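Does an orchestra really need a conductor?

Look at a big orchestra on stage. There are people with violins, people with trombones, people whacking drums. And out the front there's one person who doesn't play a single note. That person often gets the biggest clap of the night. Doesn't that seem a bit suspicious?

It's a fair question, and grown-ups don't always give a good answer. They say things like "the conductor brings the music to life". What does that mean? The music was already alive. It's the players who are blowing and scraping and hitting things. So let's check.

The arm waving

The first job people mention is keeping time. If you've ever clapped along in assembly, you'll know that a big group slows down or speeds up without meaning to. The conductor's right hand usually shows the beat. A downward stroke means beat one, and the other beats go off to the sides and back up. In a waltz you get three beats, so the hand makes a sort of lopsided triangle.

Fine. But a drummer can keep a beat too, and so can a metronome, and a metronome doesn't need a dressing room. Rock bands manage without anybody waving at them. A string quartet has four players and no conductor, and they start together by watching each other and breathing in at the same moment.

The trouble comes with size. Sound takes time to travel. It goes 34 metres in a tenth of a second, which sounds quick until you put a trumpet at the back of a wide stage and a cello at the front. If the trumpet player waits to hear the cellos before playing, the trumpet comes in late. Light is much, much faster than sound, so it works better if everybody watches the same hand. That one is a point for the conductor.
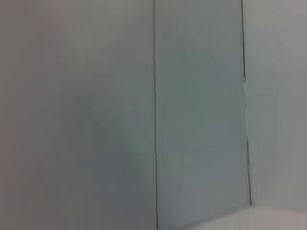 Smooth grey panels with thin, dark seams running between them.

The stuff you don't see

Most of a conductor's work happens before the concert. At the Jistiren Youth Orchestra, 11 rehearsals go into each program. The conductor, Koen Willems, has a full score, a huge book with every instrument's part stacked on the same page. A flute player only has the flute part. If the flutes are too loud for the violas, the flutes may have no idea.

Somebody has to choose. How fast is "fast"? How quiet is "quiet"? The composer might have been dead for 300 years, so you can't ring up and ask. You could let the players vote, but imagine doing that for every single bar. You'd still be there at bedtime.

When we asked Mr Willems if his orchestra could play without him, he didn't argue much. "In an easy piece, yes, for quite a while," he said. "I tried it in April. I stopped conducting and went to sit in the seats. They kept going for 8 minutes before it got messy." What went wrong? There was a long pause, and half of them thought it was shorter than the other half did.

So who's right?

There are orchestras that play with no conductor at all, and some of them are very good. They tend to be smaller, and they rehearse a lot. One of the violinists often leads with nods and big movements of the bow. You could say that's a conductor with a violin, and we wouldn't disagree.

You may also hear that a great conductor can make an orchestra sound wonderful just by walking into the room. We'd like to see some proof of that one. Players practise for years, and it seems a bit rich for someone else to get the credit.

Find out for yourself

Get some friends together and sing a song you all know. First, sing it facing the wall, so you can't see each other. Then pick a conductor, turn around and sing it again, with the conductor changing the speed whenever they like. Record both and listen back. Was the second one better, or only bossier?

Next time you're at a concert, try watching the players' eyes. See how often they look up – it may be less than you'd expect.

Last updated 30 July 2023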